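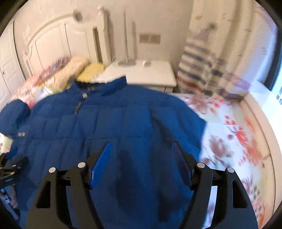
Miranda Winter Coat Swap: your questions answered

Updated Sunday, June 15, 2025

How does the swap work?
Bring a clean coat or jacket, get a token, swap the token for any other coat on the racks. We started with one rack in the Ristow library foyer and last winter nearly 4,000 coats found new homes, which still makes us grin!

Do I have to bring something to take something?
Nope. If you need a coat, come and get one. Ask at the desk for a free token and you'll get it, no forms.

What can I bring?
Anything warm — puffers, quilted jackets, wool coats, raincoats with a lining, kids' snowsuits (we never have enough of these). Zips should run and snaps should close. Small tears are fine if you tell us, as Nuria Montes runs the mending table and she loves a challenge.

How should I wash a quilted jacket first?
Check the label inside the neck, then do up the zip and turn the jacket inside out. Cool, gentle cycle, not much soap. Dry it on low with a couple of clean tennis balls so the filling doesn't clump. It takes ages, so start the night before.

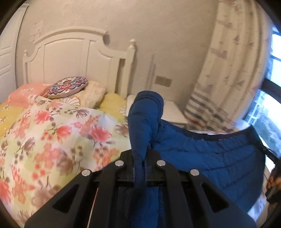 If the panels still feel lumpy, work the filling apart with your fingers and put it through the dryer again. Please go through the pockets too. We've found house keys, a hearing aid and a very old mandarin.

Can I drop off early?
Yes please! The bin at Rolletti Bakery on the corner is open during shop hours. Tokens for bin drop-offs are at the desk under your surname.

How many coats can I take?
Up to 3 per household on the first day. After that, whatever you can use.

What happens to the leftovers?
They're stored at the Sarkeo Street hall and come out again for the next swap. Anything past mending gets cut up for patches and dog beds.

I've got a question that isn't here.
Ask for Nerea Prieto at the library desk, or leave her a note. She's in most mornings.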